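Cellura Manipulation Software
Pre-Session Inspection Checklist: Perception, Planning and Control
Site: Trindetville
Date of inspection: 29/09/2018
Inspected by: Efua Asante
Reviewed by: Sadao Ikeda

Scope

This checklist covers the software used to record, align and replay hand-held gripper demonstrations. It applies to every session in which recorded trajectories will be passed to the Zirnholm planner. Electrical and mechanical items are inspected under the site's general equipment checklist and are not repeated on this form. Each item is marked Satisfactory, Satisfactory with comment, or Action required.

Section A. Build and configuration

A1. Recorder and planner are running from the tagged release and not from a working branch.
Satisfactory.

A2. Configuration files match the copies held in the repository.
Satisfactory with comment. The workspace limits file had been edited locally to widen the reach on the left side. The change was reverted before the session. Any change to workspace limits must go through review, including temporary ones.

A3. Log directory is writable and has enough free space for a full session.
Satisfactory.

A4. Clock synchronization between all recording devices has been confirmed.
Satisfactory with comment. One device did not report its offset until the service was restarted. The recorder should refuse to start when an offset is missing; at present it writes a warning and continues.

Section B. Perception

B1. Intrinsic calibration is current for each camera in use.
Satisfactory.

B2. Marker dictionary and marker size in the configuration match the printed cubes.
Satisfactory.

B3. Marker tracking holds through the full range of motion expected in the task.
Action required. See comment below.
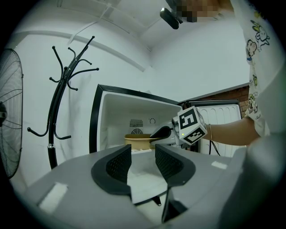 Marker tracking remains the weakest part of the recording pipeline, and item B3 cannot be closed until the loss handling is corrected. When the tracker loses a cube, the current release holds the last good pose for up to 400 milliseconds and then resumes from the next detection without recording that a gap occurred. Tasks that involve reaching into an enclosure are the most exposed to this fault. With the gripper finger over the rim of the bowl inside the open freezer, the patterned cube sits close to the front opening, and a modest turn of the wrist could carry its visible faces out of a camera's view. A held pose at that point would be read by the planner as a deliberate pause. The tracker must write a gap flag to the trajectory, and the planner must reject any segment that carries one — interpolation across the gap is not an acceptable substitute.

B4. Image exposure is fixed before recording begins.
Satisfactory with comment. Pale interiors and white walls raise the automatic exposure target and reduce contrast on the markers. Fixed exposure was set by hand. The value should be stored in the session profile so that it does not depend on the operator.

B5. Face obscuring is applied before any footage leaves the recording machine.
Satisfactory.

Section C. Planning

C1. Collision model includes open doors and countertop edges as well as closed cabinet volumes.
Action required. The Zirnholm planner loads the appliance as a closed box unless the door state is set manually. Two replayed trajectories passed through the modelled door without raising an error. Door state must become a required field.

C2. Planned paths stay within joint velocity and acceleration limits.
Satisfactory.

C3. Planner reports a clear reason when it rejects a trajectory.
Satisfactory with comment. The rejection code is correct but the message text is truncated in the operator window.

Section D. Control

D1. Software stop halts replay from every state, including homing.
Satisfactory. Tested five times.

D2. Gripper closing force limit is read from configuration at start-up and echoed in the log.
Satisfactory.

D3. Watchdog triggers on loss of communication.
Satisfactory.

Outcome

Recording may continue. Replay on hardware is suspended until B3 and C1 have been corrected and reinspected — a partial fix to either item does not lift the suspension. Items marked with a comment are to be entered in the issue tracker by the inspector. Reinspection will be carried out by S. Ikeda using Sections B and C of this form.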